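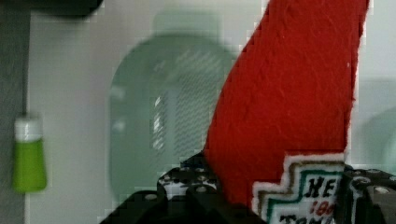

Flosumano Flood Extent Pairs is a set of before-and-after aerial views of the lower Flosumano River, covering the towns of Pinard and Ayala. Each pair shows the same ground before the February flood and again after the river left its banks. In the default overlay, flooded ground is filled with a flat red, close to the red of the felt at the top of this page but without the orange in it. The color can be changed in the settings file, and the fill can be turned off.

Version 2, released Sunday, November 19, 2023

Contents

The set holds 684 pairs. Every pair has a "before" tile, an "after" tile, and a flood outline drawn by hand over the "after" tile. Tiles are stored by town, then by grid row. The same name is used for both tiles in a pair, with "_a" or "_b" at the end.

Outlines are saved as GeoJSON. Each one has 6 fields: tile name, town, land use, edge quality, person code, and notes. The notes field is often blank.

How the outlines were made

Two people traced each tile separately. Where they disagreed, they went over the tile together and saved one outline. The separate tracings are in the folder called "raw" and have not been cleaned up.

Standing water that was already there in the "before" tile is left out. This covers the Madoleo reservoir, the fish ponds south of Ayala, and the irrigation ditches. Mud left on roads is counted as flooded only if it joins a larger flooded area.

Known problems

Cloud shadow hides part of the ground in grid row C. Edge quality is marked "poor" on those tiles.

The Pinard rail yard was resurfaced between the two flights, and the change can look like water. Check the outline before using those tiles to test a model.

Tree cover along the east bank makes the outlines there a guess in places.

Use

The data is free for research and teaching. It should not be used to set insurance rates or to decide whether a single house was flooded. Street addresses are not included, and requests for them will be declined.

To report a bad outline, open an issue with the tile name in the title.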